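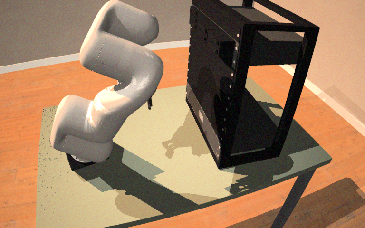 Speaker notes: Prisoners of conscience and the long wait for a hearing

Opening (two minutes)

Thank the hosts. Say who we are: the Tadach Fund, a small office that pays for lawyers and family visits in cases where someone is held for what they wrote or said. We do not take government money.

Tell the room that I will talk about detention before trial, and leave prison conditions to the next speaker.

The numbers

At the end of December our case list stood at 1496 people. Of those, 47 had seen a judge within the time their own country's law allows. Pause here. Repeat the second number.

The list is incomplete. It holds only people whose families agreed to be named to us. Many do not agree, and I don't blame them.

How a case goes wrong

The arrest usually happens at home, early in the day. The family is told it is a routine matter. The first lawyer is turned away at the gate because the file "has not arrived." By the time it arrives, there is a signed statement in it.

Talk through the Itholm case. Fourteen people from one printing shop, all charged under the same article of the press law. The charge sheets were copies of each other, down to the spelling mistakes. Two of the accused had left the shop before the pamphlet was printed. Do not give the town or the names of the accused – the families have asked us not to.

What outside pressure does

Be careful in this part. We can't prove that a letter from a foreign parliament gets anyone released. We can say that guards and prosecutors behave differently when they know a file is being read abroad. Former detainees tell us this again and again.

The Damasceno petition gathered 3277 signatures. The ministry never answered it. Family visits started again soon after, and I would leave it to the audience to decide what that means.

What we ask for

– Embassies should send someone to every open hearing, even when they expect to be kept out. Being refused at the door goes on the record.
– Visas for relatives should be handled faster. A mother who speaks to the press at home takes a risk that she should be able to get away from.
– Member states should stop accepting "national security" as a full answer when they ask about a case.

If time is short, drop the second point and keep the third.

Likely questions

Do sanctions work? Say that it is outside our field. We favor travel bans on named officials and have no position on trade.

Are we in touch with the authorities? Yes, in writing, through the Hurier law office. Replies are rare.

Closing

Read the short passage from the prison letter, in translation, then sit down. Sign-up sheets for the letter-writing list are by the door.

Contact the Tadach Fund office | © Tadach Fund | Back to top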